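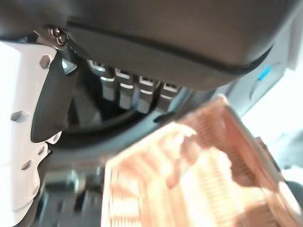

Cámara de muñeca: a la izquierda, un dedo negro curvo junto a una placa blanca de orificios hexagonales.

Prueba de Loden

La prueba de Loden es un procedimiento comparativo para manos y pinzas de robots humanoides, basado en la manipulación de ropa doméstica. La propuso Cyrill Hollenstein en el taller de Cusemska, tras 198 ensayos con cubos de plástico que, según su propio informe, «solo demostraron que sabemos coger cubos».

El protocolo exige una cesta, prendas enrolladas y una lavadora de carga frontal. Cada configuración dispone de 30 intentos. Se admiten manos de varios dedos y pinzas simples, incluso en el mismo robot, combinación que sus defensores llaman asimétrica y sus críticos, indecisa.

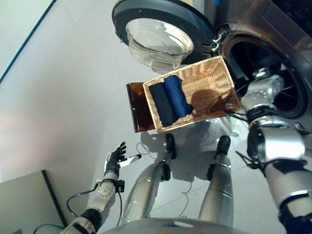
Cámaras

Se registran dos puntos de vista, el de la cabeza y el de la muñeca. El primero abarca la cesta, los brazos y los pies del propio robot; el segundo se acerca más y sale borroso con frecuencia. Ashok Katiyar defendió prescindir de la muñeca; Valter Vik, autor del soporte, discrepó durante 35 páginas.

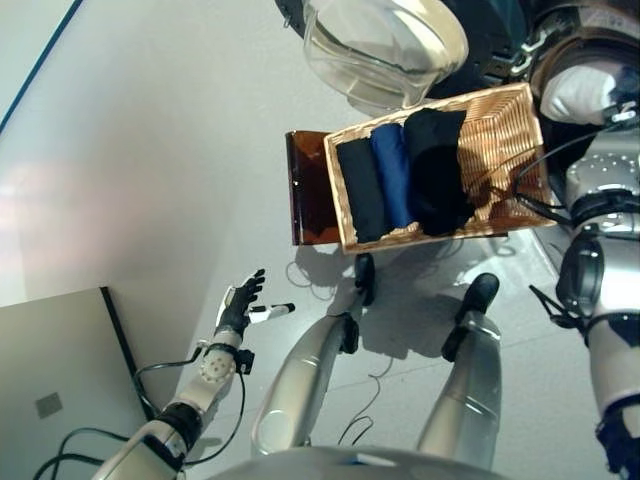

Vista desde la cabeza: prendas negras y azul oscuro en la cesta de mimbre; a la izquierda, la mano de dedos negros.

Recepción

La variante Tanui, publicada en agosto, añade toallas. Apenas se utiliza.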